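Desk Bin
From the Plivenel Home and Desk Encyclopedia

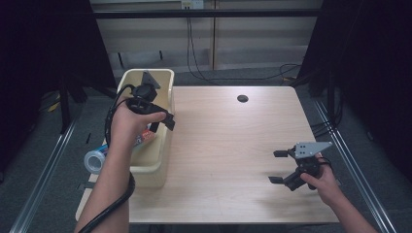 A cream-colored plastic desk bin on a light wood-grain tabletop, with a roll of translucent tape beside it.

A desk bin is a small open container that lives on top of a table or desk and holds whatever you don't want spread across it. Tape, snack packets, spare chargers, the good scissors — it all goes in. I've been writing the storage pages here for a while and this is the entry I get the most mail about, so I've let it grow a bit!

Shape and material
Most desk bins are plastic, and most of those are white, cream or gray. The usual shape has tall, fairly straight walls and a rim that's been softened so it doesn't dig into your wrist when you reach in. Some people swear by wire or fabric. I've tried both, and small things poke out of wire and fabric slumps over the minute you take something heavy out (mine folded in half like a taco). Plastic also wipes clean, and that matters if you eat at your desk like I do.

Tall or shallow
A tall bin hides the mess, and it hides the thing you're looking for too. A shallow tray shows you everything and fills up in a day. My own rule is that if I have to tip the bin out to find something more than 2 times in a week, it's too deep for what I keep in it. The Brorkine style of bin, popular in shared offices, gets around this with a divider that slides out. I lost my divider almost immediately, but I liked it while I had it.

What goes in
Packaged things do well in a bin. Boxes and wrappers stand up on their own, and bright printing makes them easy to spot from above. Rolls of tape are trickier. On its side a roll stays put, but stand it on its edge and it'll wander off across the table the first chance it gets. I keep mine next to the bin and only drop it in when I'm clearing up for the night.

Where to put it
On a desk with a grommet hole (the round opening for running cables through the top), try to keep the bin clear of the hole. It's so easy to park a bin right over it and then spend ten minutes wondering why the lamp cord won't reach! I like my bin off to the left and toward the front, leaving the right side open for actual work. Left-handed readers have written in to say they do the opposite, and fair enough.

Clearing a table into one
The quick method goes like this. Slide the bin close to the edge you're working from, take the biggest item first, and work back toward yourself. Flat things go against the wall of the bin, small things on top. The Gimberg method, which has its own entry, asks you to sort everything into 3 piles before any of it goes in. It's very thorough and I've never once finished it.

Cleaning
Warm water and dish soap. For tape residue I use a little cooking oil on a paper towel, then soap again. Let it dry upside down.

See also: Cable grommet; Dantas tray; Gimberg method; Tape, storage of

Last revised 2018-05-15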